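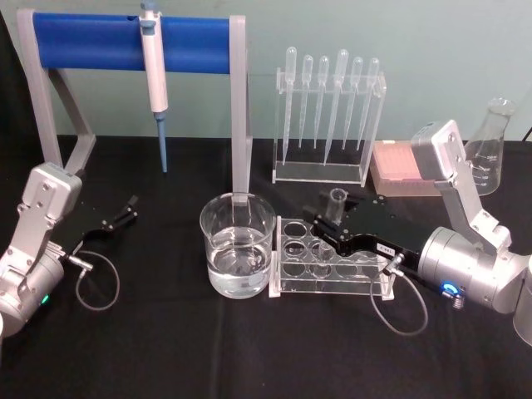
Zomell Everyday Skin Tint, 30ml

Back in stock!! Sold out twice since April so if you want it, grab it.

Light coverage, bit of a glow, doesn't sit in dry patches. Squeeze tube with a nozzle, not a pump (we know, sorry, the pump version leaked in the post). Goes on with fingers. Brush works too but you'll use more.

Shades: Oat, Biscuit, Honey, Chestnut, Clove. Oat is pinker than it looks on the website. If you wore Biscuit in the old Prirken base then you want Honey in this one, they run a shade lighter.

How to use
Moisturiser first, give it a couple of minutes. One pea size blob for the whole face, dot on cheeks, forehead and chin and blend outwards. Second layer only were you need it. Powder down the nose if you get shiny by lunchtime.

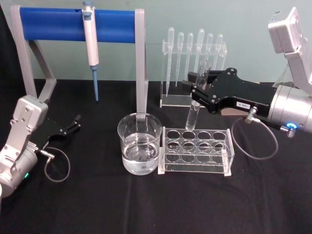

Wear time is a normal working day on most skin. Oily skin, expect a touch up mid afternoon. It does come off on white collars so let it set before you get dressed. Comes off with any balm or oil cleanser, the Pongsiri rice one is lovely with it and we've got 60 of those left.

No added perfume. Smells faintly of sun cream for a minute, then goes. No SPF in it though, so wear your own underneath. Patch test on your inner arm the night before, specially if your sensitive.

Tube lasts me ten weeks ish, wearing it most days.

Stock at time of writing
Oat 79
Honey 173
Chestnut 157
Biscuit and Clove low, more on the way

Collect from the Sutdale shop or we post second class. Unopened tubes can come back within a month, opened ones can't. Wrong shade? Email before you break the seal and we'll swap it.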